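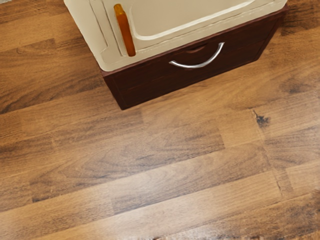 Simulated cabinet with the orange handle and silver drawer handle, camera view from above.

Home Docs Data Issues Changelog

# Fakside cabinets

Hi! I'm Ariel Tolentino and I look after Fakside, a set of simulated examples for teaching a policy to open doors and pull drawers. Everything is rendered, so please don't expect it to carry straight over to your kitchen (I tried, it went badly).

## What you get

3,471 episodes in total, and 2,017 of them are drawer pulls. The rest are doors, plus a small pile of mixed runs I still haven't sorted. Each episode has color frames, joint positions, the handle pose and a success flag. I drove most of them by hand with Petitz, our teleop tool, and my wrists would like a word.

## Known problems

- The arm isn't in view in every frame. Don't filter on that!
- Floor textures go blurry in places. I like them that way, but check your augmentations.
- Roughly 200 door episodes have the success flag set one step early. Fix is coming in the next release.

## Loading

Run `fakside_load.py --split train`. Start with 10 episodes, the full set eats memory.

Last updated November 2019. The old April files used a different handle frame, so don't mix them in.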